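Droltirora 桌面餐具收纳组
首页 > 餐厨 > 桌面收纳

大家好,我是这家小店的店主,平时自己吃饭就用这一套,用久了才决定上架,所以下面写得有点啰嗦,见谅哈!

这一组里有Ondus网格餐具筒1个、Indis条纹餐垫1张、灰蓝色桌垫1张。碗盘不包含在内,想配的话可以去Kröger那一栏看看,我自己最喜欢奶油色的碗,配什么菜都好看。

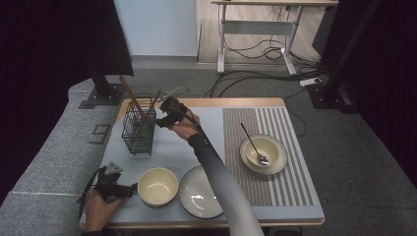 餐具筒我最满意的是网格,洗完筷子勺子直接往里一插,不用专门擦干,底下垫块抹布就行。长柄的东西也放得下,像那两根长长的木柄,斜靠着露出筒口一大截,随手就能抽出来。黑色网格摆在浅色桌垫上挺精神的。餐垫是棕白竖条纹,条纹有细有宽,碗连着碟子一起搁上去,一人份的位置就出来了,我家吃早饭基本都这么摆。

桌垫长100厘米,宽90厘米,桌子小一点的可以自己拿剪刀裁,我裁过一次,沿着尺子慢慢来就好。滴了汤汁用湿布擦,酱油最好在15分钟内擦掉,放过夜会留印子(别问我怎么知道的)。刚拆开会有点卷边,反着卷一下,压2天就平了。

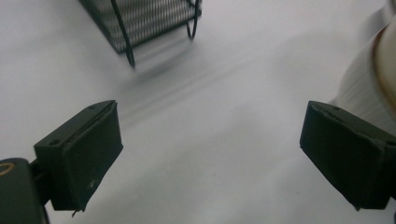 浅灰白桌面,哑光

深色桌子的朋友也常来问搭不搭,我觉得浅色桌面更耐看,深色的话建议只拍餐垫,条纹会很跳!

餐垫可以单买,餐具筒六月会补一批货,想要的先点收藏。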